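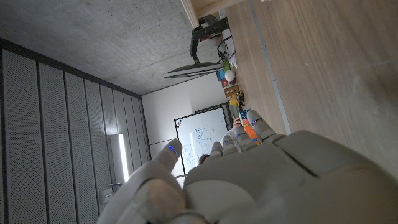 ## Notes for the sourdough talk, 6/12/19

Okay, hi everybody! Get them to move up front first – the back rows never hear me. Thank Miloslav Říha for the oven and for letting me hog the kitchen all morning.

**Opening story**

- My first starter, back in May, the one I called Ma. I fed her whenever I remembered, kept her on top of the fridge, and then wondered why the bread came out like a paving stone.
- Ask who has killed a starter. Wait for hands (there are always plenty!).

**Feeding**

- Equal weights of flour and water. Use a scale, please, cups will drive you crazy.
- Twice a day if she lives on the counter, once a week in the fridge.
- Two feedings before baking day. I skipped the second one for the Ullitz bake sale and people were very polite about it.
- Gray liquid on top is fine, stir it in or pour it off. Pink streaks, throw the whole jar out. Say this one slowly, it gets missed.

**Dough**

- Pass the bowl around here. Let them poke it!
- Fold every half hour, three rounds, wet hands. I used to knead like I was mad at somebody and the loaf didn't care either way.
- Bulk rise is about 5 hours in my kitchen, longer in winter. Look at the dough more than the clock – jiggly, domed, a few bubbles along the side of the bowl.
- If someone asks about rye: yes, it's sticky, no, you didn't ruin it. Tell the Parska story only if we're running early.

**Baking**

- Heavy pot, lid on, very hot. Lid off for the last part so the crust gets color.
- Mention oven mitts. Real ones, not a folded dish towel (show scar).
- Let it cool before slicing. I know. I can't do it either, but the middle goes gummy if you cut it hot.

**Wrap-up**

- Jars of starter are by the door, two per table, share with a neighbor. Flour is from Kuvton, the bags are under the sign-up sheet.
- Questions, then butter. Remember to take the butter out of the fridge BEFORE I start talking this time.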